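How to record hand demos for cable tasks — house rules, version 3
Catovum bench notes, last touched January 21, 2023

Quick one. Iida Heiskanen asked me to get this out of my head and onto a page before the next batch. It covers bimanual cable sorting with wrist markers and a head camera. Box picking and folding have their own pages.

Before you start

Read the task card. All of it, including the back. Then check the card number against the sheet on the wall, we had two cards with the same number in August and lost most of a morning.

Table clear except for the task items. No phone, no mug, no pen. Tape measure back on its hook.

Bands on. Strap snug but you should be able to slide a finger under. Markers face up when your palms are down. Wires run back along the forearm and off the near edge of the table, never across the work area. Move both arms through full reach once and see that nothing tugs.

Sleeves up past the strap. A sleeve that creeps over a marker means the take is gone and you won't find out until Kane Stubbs runs the check at night. Rings and watches off.

Sync clap. One clap, hands in view, markers toward the camera. Wait for the tone.

During the take

Keep both hands in view. If the task needs you to reach out of view, the task card is wrong, tell someone.

Work at normal speed. Your normal, the one you'd use at home with a drawer full of old chargers. New people go slow and careful, and slow and careful is not what we want. Same with showing off.

For cables — hold the bulk in one hand, free the end with the other. Swap hands if you need to, thats fine, swaps are useful. Don't shake the bundle. Don't pull a knot tight to get past it. Loosen, find the plug, follow it back.
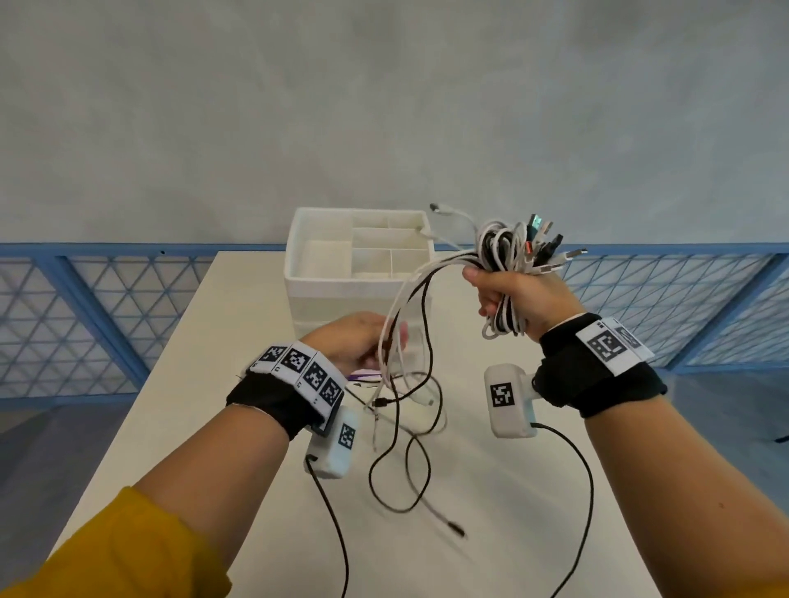
Don't talk to the camera. Talking in general is ok, audio gets stripped.

Drops happen. If the item lands on the table, pick it up and carry on, same take. If it goes on the floor, finish what your other hand is doing, then stop. Mark it DROP-F. Do not lean down with the bands on, the modules catch on the table edge and Washington Queiroz is tired of fixing them.

Pausing to think is allowed up to 4 seconds or so. Longer than that, put the stuff down and end it.

Putting things away

Sort rule is on the card and it changes, so check each time. Usual order is by plug type first, length second, color last. Color is only a tie breaker. If a cable fits two places, pick one and stay with it for the whole session.

Coil, then place. Loops about as wide as your palm. Ends tucked in so they don't spring out. One cable per compartment unless the card says otherwise.

Let go fully before you reach for the next one. The segmenting script looks for an open hand, and a half release gets merged into the next step. Tipene Goodwin has a longer note on this in the Ploltoton folder, worth ten minutes.

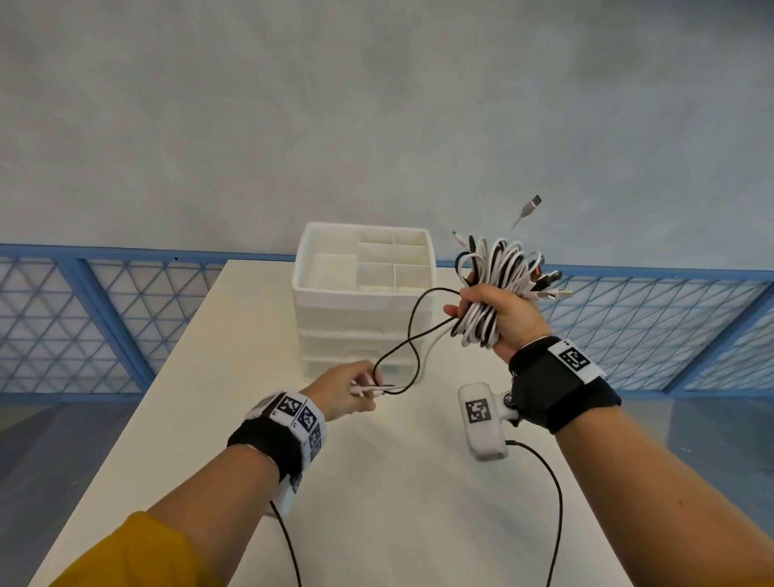
Resetting between takes

Reset is part of the job, not a break. Everything out of the organizer, drawers shut, organizer square to the table. Cables back in one pile, mixed. Really mixed. If you lay them down in the order you took them out, every take comes out the same and we have to throw them away.

Change the starting tangle each time. Loose pile, then tight pile, then a bundle in the hand. Write down which.

Check markers for smudges. Dry cloth only, alcohol lifts the print. If a marker is creased replace the whole band, don't flatten it with tape. Shiny tape kills detection.

Labels

Do them the same day. Verb, object, hand. "Pull, black cable, left." No "it", no "the thing". If you can't tell which cable, write "cable" and leave it, a vague label is better then a wrong one.

Failed attempts stay in and get tagged FAIL. We want them. Don't delete anything, ever, deleting is for the review pass.

People stuff

Consent form every session, even if you signed last week. You can pull your data by emailing Rangi Tuhiwai, no reason needed. Faces and screens out of view. Anything with an address or name on it goes in the box by the door before you start.

Stop if your wrists hurt. 2 hours a day max with bands on, breaks on top of that. Partington runs longer sessions, we don't.

Target for this batch is 576 takes split with Plenthorpe. Quality first. Questions to Iida, hardware to Washington, card errors go on the sheet by the wall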